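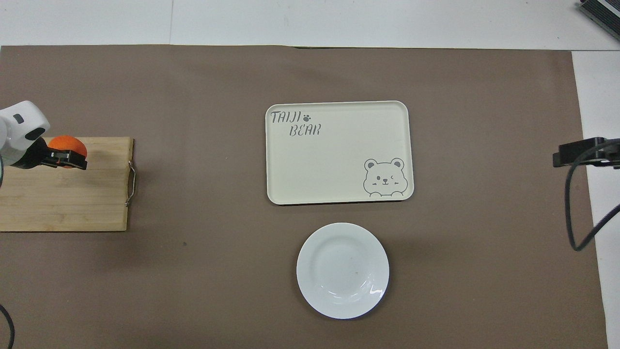

3.2 Surface coverings and the household work area

Most of the households we visited did some part of their food preparation on a table that was also used for other things. Respondents ate, sorted post, helped with homework and mended clothes at the same table, and the change from one use to the next was usually marked by putting something down on it. Coverings of this kind have had little attention in studies of domestic space, which have tended to deal with fixed features such as worktops, sinks and cupboards. A covering may be as plain as a sheet of brown paper laid over a white tabletop with a wooden cutting board set on it (Figure 2), and it still tells other members of the household where the work is to be done. The strip of table left bare at the side is treated differently from the covered part, and in interviews people spoke of the two as separate places.

Figure 2. Brown paper mat on a white tabletop, with a wooden cutting board on the left. The board has a wire handle at its right end.

The survey returned 1054 usable forms from the towns of Flisance and Stondley. Follow-up visits were made to 39 households, chosen to give a spread of dwelling size and household type. Each visit lasted one evening and took in the preparation of a meal, the meal itself and the clearing away. Notes were written up the same night. Where a household cooked in more than one room, the fieldworker stayed with the person doing most of the preparation.

We sorted the coverings into 3 groups according to how long they stayed in place. Standing covers, mainly oilcloth and fitted plastic, were left on the table for weeks or months and were wiped down between uses. Session covers were put down before a task and taken up after it. Single-use covers, nearly all of them paper, were thrown away or put in the compost once the task was done. The groups overlap. Several households kept a sheet of paper for a second evening if it had only been used for bread or dry vegetables, and one used old wallpaper as a standing cover until it tore.

Session covers were the most common group in Flisance. The older housing there has small kitchens, and the table is often in the next room, so that ingredients and tools have to be carried through. Respondents said they laid the cover first and then brought everything to it in one or two trips. In Stondley, where most of the homes visited had a fitted worktop, covers were used less often and mostly for messy jobs such as gutting fish or rolling out dough. The Stondley households were also more likely to put a chopping board straight down on the worktop with nothing under it.

Our findings differ here from those of Ševčík, who treats the table cover mainly as protection for the furniture beneath. Protection was mentioned in many of our interviews, especially by people with a wooden or inherited table. Yet covers were also laid on tables that their owners described as cheap, old or already spoilt. When asked about this, respondents talked about clearing up. Peelings and crumbs could be gathered in one movement, and the table was then ready for plates. One woman in Flisance said that without the paper she would "be chasing bits until bedtime". Another said that her children knew to keep their school books off it.

The edge of the cover mattered more than we had expected when drawing up the interview guide. In 16 of the households visited, someone was seen to move an object back across the edge after another person had put it on the wrong side. Keys, phones and letters were moved off the cover, and knives and bowls were moved on to it. These corrections were mostly made without comment. They were less frequent in households where one person lived alone, although two such respondents described keeping to the same rule by themselves.

The Cenness diaries, which we used as a check on the visits, record purchases of paper and oilcloth but say little about where either was laid. They do suggest that paper is bought all year round, with a rise in May that we are unable to explain from the interviews. Storage of the covers between uses is dealt with in Section 3.3, together with the question of who in the household puts them away.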